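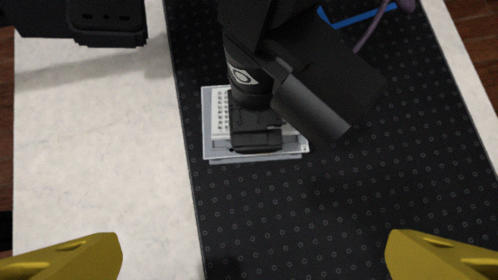

Final Report: A Raku Weekend at the Holteo Studio
Craft and Materials elective, 25 Apr 2023

So my plan going in was to make a matching set of tea bowls, and I came home with 4 bowls that don't match at all. I love them anyway!

For my elective I had to take a hands-on workshop outside school and write up what I learned. I picked the two-day raku class at Holteo, mostly because you get to pull glowing pots out of a kiln with long tongs (I'd seen videos and was hooked). The fee was $277 with clay and glazes included, and my travel grant paid for the bus to Flotmont.

Day one was all making. We pinched our bowls from a groggy stoneware called Baumgart White, which feels like wet sand and chewed up my fingertips. I kept going too thin at the rim. The instructor had me squash the first one and start over, and she was right, it was already sagging. Since raw clay can't be dried and fired overnight, we each glazed bowls the studio had bisqued ahead of time, and our own pinched ones went on the shelf for their first firing. I'll go back in June to glaze those.

Glazing was where I got cocky. I brushed three coats of copper on one bowl and poured a clear crackle over another, and I forgot to wipe the foot on the copper one. It stuck to the kiln shelf. You can still see the chip on the bottom.

Day two was the fire. The kiln is a small gas one out in the yard, and we took it to 1850 degrees Fahrenheit while taking turns at the peephole in tinted glasses. When the glaze looked shiny and smooth all over, out came the bowls, straight into metal cans full of sawdust. Lid on, lots of smoke, lots of coughing (stand upwind!!). My crackle bowl made tiny pinging noises for ages after it came out.

The smoke turns any bare clay black and gets into the cracks, so the crackle bowl ended up with dark lines all over it. The copper one went mostly red with a green patch on one side. I wrote down my coats and times in my notebook, but I didn't write down how long the lid stayed on, and I wish I had.

Things I'd change next time:
Wipe every foot, twice.
Wear cotton, long sleeves, and shoes I don't care about.
Time the sawdust step for each bowl.
Try the Flilell turquoise glaze, which ran out before my turn.

My notebook pages and glaze test tiles are handed in with this report.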